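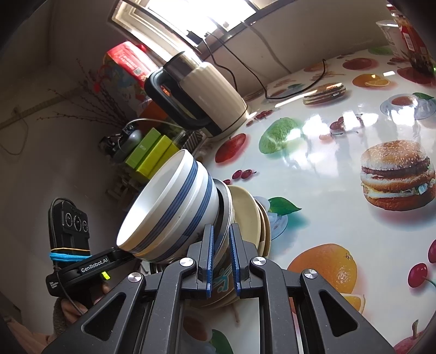

Can a robot built in a shared workshop do the washing-up yet? Probably in a few years, and slowly.

Members of the Vunutwood workshop have been at work since December on Geltus, a two-fingered kitchen arm meant to stack bowls and plates. They have logged 459 hand-guided grabs and spent over £284 on parts. The plan is to have the arm copy those grabs by itself, using software called Firix.

So far a person's hand does the gripping, and a bowl held by a person proves little about a motor. Petkov, the shop supplying the joints, promises a working arm by spring. It said the same of its last kit, which still can't lift a full mug.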